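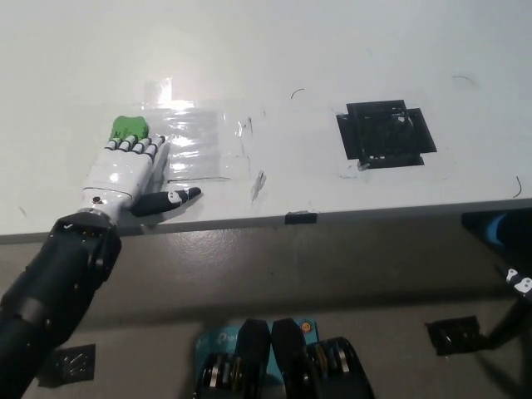
首页　产品　配件　售后　门店手记　联系我们

Pitholm 双臂工作台机器人:我们店里用了小半年的实话

大家好,我是 Thijs Coppens,Gristville 仓那边管返修和分拣的。公司让我写这个产品页,理由是我天天跟它待在一块儿。那我就按平时说话的样子写了,参数表你们可以找销售要,我这儿主要讲讲它来了以后,我们几个人的活儿变成了什么样。

先说它是什么

Pitholm 是一台双臂的台面机器人,黑色手臂,白色的五指手。人形手,不是夹爪,这一点我当初是反对的!我觉得夹爪多省事啊,两片一合就完了。后来 Milan Bakker 拉着我看了一下午它拿软的东西,我才松口。我们分拣台上什么都有:捏一下就变形的玩具、圆滚滚没个正经形状的样品、袋装的小零件。夹爪碰上这些老是打滑,手指就好一些,可以先平着贴过去,碰到了再收拢。

当然也别想得太神。它动作慢,比我慢多了。我第一周看着它把手放平、往前探、停一下、再探,急得我想替它拿(真的替它拿了两次,然后程序就停了,Milan 不太高兴)。

我们是怎么用的

Gristville 仓现在有 2 台,一台做返修件的初分,一台摆在 Verstraete 那条线旁边,给包装前的小件归位。每天早上开机先回零,然后对一下台面上的方形标记。标记是校准用的,贴牢就行,胶带起皱没关系,标记本身歪了可不行。二月份的时候我们有一张贴偏了,那天它放什么都往右偏一点点,我们查了半天软件,最后是用尺子量出来的。

归位的流程大概是这样:

把要分的东西散放在台面上,别摞起来。
在屏幕上选任务,确认左右手各管哪一边。
人退到黄线外,按启动。
它拿不准的会停下来提示,你过去看一眼,挪一下,再按继续。

最后这一条是我最想说的。以前我一个班下来,手上重复的动作多得很,晚上回家手腕发酸。现在重复的那部分它做,我做的是看、判断、处理它拿不准的。累不累?也累,换了个累法。盯屏幕盯久了眼睛干,刚开始那阵子我还特别容易走神,因为大部分时间它都没事,你就等着它有事。后来我们改成每 20 分钟换一次人,这个毛病才好些。

同事们怎么看

我不想写得跟宣传册似的。刚听说要上机器人的时候,班组里气氛挺僵的,有人直接问是不是要裁人。主管当时没给痛快话,我觉得这是我们做得最差的一步。后来定下来了,我们班 13 个人一个没减,有三个转去学调试和维护,剩下的轮岗。如果你们单位也打算上,我劝你们先把这件事说清楚再开箱,别等机器都立在那儿了才开会。

还有一点挺有意思,老师傅们反而上手快。他们知道一样东西从哪边拿顺手,所以教它的时候,示范的动作特别干净。年轻同事软件玩得溜,可是示范的时候手乱晃,录出来的动作得重来。现在我们是一老一少搭着做,吵归吵,效果不错。

日常维护,几句唠叨

台面要擦!白台面就这点不好,掉根头发、一点碎屑都看得清清楚楚。我习惯换班的时候擦一遍,撕胶带留下的残胶也顺手刮掉。
手指关节每周看一遍,转起来发涩就先停机,别硬让它跑。
手掌上的螺丝孔别拿牙签去捅,别问我怎么知道的。
线缆走台下,给手臂留够活动余量。我们刚装的时候留短了,手臂伸到最远就拽着线,后来全部重走了一遍。
反光的东西尽量别放在灯正下方,视觉有时候会认不准。我们把顶灯调了个角度,好多了。

适合谁,不适合谁

件小、种类杂、批次变得快的,适合。一整天就拿同一种盒子的,说句得罪销售的话,买条传送带加个夹爪更划算。东西很重的也别考虑它,手是用来干细活的。

还有朋友问能不能夜里没人的时候让它自己跑。我们试过,不推荐。它一停下来等人确认,就一直等到早上,跟没跑一个样。

怎么买,怎么试

可以先试用,周期 17 天,包含上门安装和一次培训。培训一般是 Milan 去,他讲得细,就是讲得久,请给他准备一杯咖啡。试用期里建议让真正要用它的人来操作,别光让领导按两下按钮就签字。备用手指和标记贴纸在配件栏目里单独买得到,标记贴纸多备一套,会用上的。

有问题就在页面底下的联系我们里留言,写明是问 Pitholm 的,会转到我这儿。我下班晚,一般第二天上午回。

本站使用 Cookie 来记住您的语言和浏览偏好。继续浏览即表示您同意我们使用 Cookie。　接受　设置

相关内容
Pitholm 备用手指套件
台面校准标记贴纸(成套)
Porkwood 可调高度工作台
门店手记:Verstraete 线换班流程的改法
返修件初分:哪些让机器拿,哪些留给人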